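Project report: The Entrance Lobby at Clanach House
Hélder Bettencourt and Saeed Ghasemi
Building Use and Upkeep, second-year option

1. What we set out to do

Our first proposal was about thermal comfort in the whole of Clanach House, all floors, with interviews. Our tutor read it, wrote "no" in the margin, and suggested we pick one room and look at it properly. We picked the lobby because it was nearest to the door.

The question we ended up with is a modest one. How does a lobby fill up with things, and how long do they stay there once it has? Everyone who uses the building agrees that the lobby is for walking through. Everyone who uses the building has also, at some point, put something down in it for a minute.

2. Background

Clanach House was converted to shared teaching rooms by a Tirndale firm, and the drawings we were shown have the lobby as a clean rectangle with one small potted tree in it. The tree is no longer with us. What the drawings do not have is a cupboard. There is a cleaning store on the second floor, behind the lift, and its key lives in the office at Doltgate, seven minutes' walk away if the lights are kind. We mention this early because most of our findings come back to it.

There is a fair amount of writing on clutter in homes and rather less on clutter in lobbies. Saeed read most of the former and would like it recorded that he now feels judged in his own kitchen.

3. Method

We kept a log from September until the end of the spring term. Whoever came in first wrote down what was on the floor, where it was, and whether it had been there last time. We used a sheet of squared paper with the lobby drawn on it. Hélder draws doors very carefully and everything else as a potato, so the early sheets need some interpretation.

We made 173 entries in all. We had promised 300. The shortfall is mostly January, when neither of us came in first.

We agreed not to move anything ourselves, so as not to spoil the results. This turned out to be the hardest rule to keep, particularly after Saeed had walked into the same box twice.

4. The lobby in use 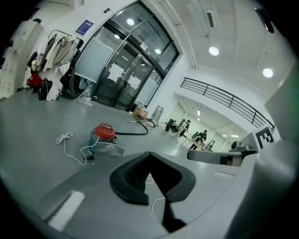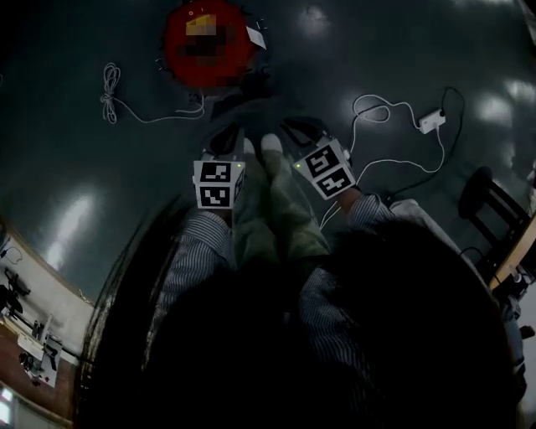
Page last changed: May 2, 2026

The vacuum cleaner with the red top is the nearest thing the lobby has to a permanent resident. It appears in our log more often than either author. It still has some of its plastic sheet round the drum, and we have heard three theories about why, all from people who sounded certain. Its hose is seldom coiled and tends to head off towards the doors, where people are trying to walk.

The white rope or cord on the floor beside it caused the longest argument of the project. Hélder wanted it under "equipment". Saeed wanted it under "hazard". It went in under both, and so the two columns of our table do not add up. We have been marked down for this once already and would ask the reader to be gentle.

The cardboard box and the grey hand truck stand close together by the entrance, and there is something a bit sad about that. A hand truck is a device for taking boxes somewhere else. Our log has boxes and hand truck side by side on a good many sheets, with no sign that they have been introduced.

The coats are the one real success. They hang in a row on the metal rack by the left wall, under the blue poster, and they stay off the floor. The rack asks very little of anybody. You arrive, you are wearing a coat, the rack is right there. Compare the vacuum cleaner, whose proper home is two floors up and locked.

5. The notices

There are two paper notices taped to the glass doors. We asked people on their way out what they said, and the answers covered opening hours, parking, a lost scarf and "something about the door". We then asked whether a third notice, asking for the lobby to be kept clear, would help. The replies were polite.

Hélder's aunt in Bragança ran a guest house for years and was consulted by telephone. Her view was that if you want a thing put away you must put the place for it closer than the floor. We have tried to find a published source for this and failed, so it is cited as personal communication.

6. The floor

We had not planned a section on the floor, but sitting down on it taught us more than standing had. The floor is polished enough to throw back the lights, and from down there you notice the small stuff: the specks and bits that gather round anything left standing, and that no one sees from head height. The lobby gets swept round its contents. Anything that stays put collects its own border.

We recommend that anyone repeating this study bring a cushion.

7. What we suggest

A shallow cupboard on the wall opposite the coats, without a lock. We priced one at 100 pounds, second-hand, which leaves nothing for hinges.

A hook for the hose and another for the rope, at shoulder height.

A copy of the second-floor key kept in the building to which it belongs. We put this to the Doltgate office and were told it would be looked into.

8. Problems with the study

Two people kept the log and they did not agree on what counts as a thing. A crumpled plastic bag was a thing to Saeed and "weather" to Hélder until well after the new year. We also suspect that word got round, as the lobby was noticeably tidier in the week after we presented our plan to the class, and then got over it.

The squared-paper sheets are in a folder at the back of the course library. Please put the folder back on the shelf when you have finished with it.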